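Home Help Exchange
Home Topics Laundry Kitchen Ask Sign in

Do towels really need a special wash before first use?

Yamuna Bangera, 6/11/20

I bought tan bath towels from Sowerby and they push water around my back instead of soaking it up. My sister swears by vinegar. The store says to wash them 4 times and they'll "open up," which sounds to me like something you say until the return window closes. Has anyone tested any of this, or is it all passed down from somebody's aunt?

Mahnaz Mohammadi

I doubt the vinegar does much by itself. What made a difference for me was using half the detergent and no fabric softener at all. Softener coats the loops, and I'd bet new towels come with plenty of finish on them already. I washed mine warm, two times, plain detergent. Better after the first, fine after the second. I was ready to be annoyed and wasn't.

Be careful with Zustano laundry pearls. The bottle says "towel safe," whatever that means. Mine smelled great and dried nothing. 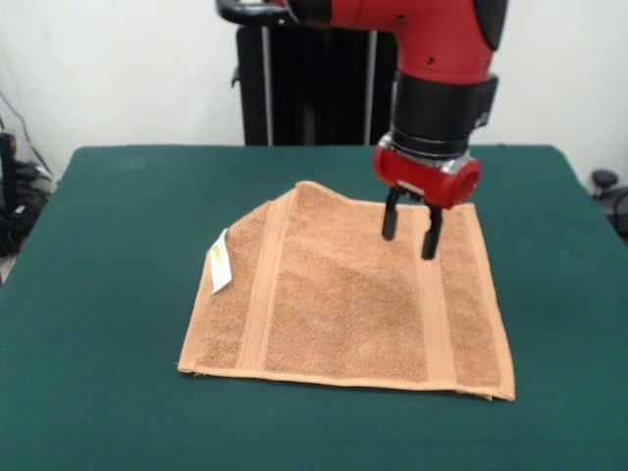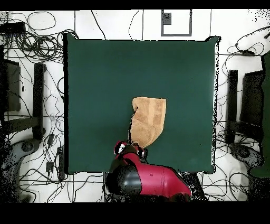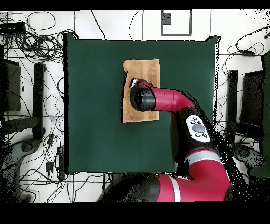
Same green tabletop in all three.

Should I dry new towels on high heat to fluff them up?

Medium is enough. High heat is hard on cotton over time, and the fluff comes mostly from tumbling. Take them out at 30 minutes, shake them hard, and put them back in if the hems are still damp.

Yvonne Tunstall

Vinegar works, been doing it for 22 years. One cup in the rinse.

Fotini Balaskas

Did you ever try it without the cup, Yvonne? Every towel gets better after a few washes, so I don't see how you'd know. Also check the label – if there's a lot of polyester in there, no amount of washing will turn it into a good towel. I'd wash one, leave the others with the tags on, and send the lot back if that one still won't dry you off.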